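11 May 2019

Up early and straight to the blocks. I wanted the sorting table clear before the Kelldale lot come for their things, and it has been in a state all week. Wiped the white panel down first with a damp cloth. It still shows smudges when the light comes across it, and the little round mark near the bottom left hasn't shifted. I tried the Guno cleaner on it and then gave up.

The baskets are along the back now, yellow, red and black, in that order. I had them down the side before and kept catching my sleeve on the mesh. Purple goes in the yellow one, orange in the red, teal in the black. I did think about matching the colours properly but we have no purple basket, and Boersma want 33 for a new set, plus postage. They can keep them.
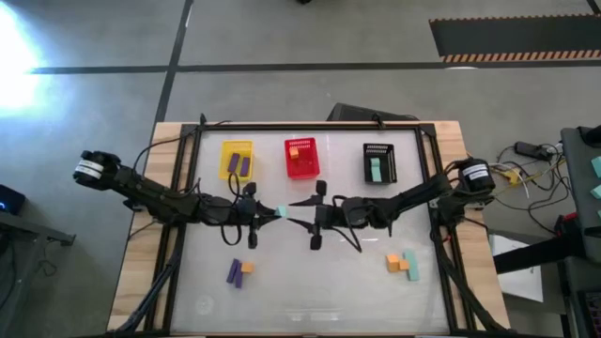

Purple is the slow one. The oblong blocks go in at a slant and stay there, and a third won't sit flat on top of two. The small cubes are no trouble. The foam ones weigh next to nothing, though, and I found one under the radiator this morning with fluff all over it. Picked most of it off.

Stopped for toast at half ten. Read the Rinumby leaflet while I ate. They do a deep tray with a lid that would hold the lot, but then everything is in one heap again and I would be back where I started. Put the leaflet in the drawer.

Light rain after dinner. The wooden edge of the table wants a rub with sandpaper along the front, where it catches. I have two sheets left, both fine grade. It can wait until July when the windows can be open.

Paid the electric, 721 on the last four figures of the reference, wrote it on the bill. Need bin bags, milk and a new cloth. Bed at ten.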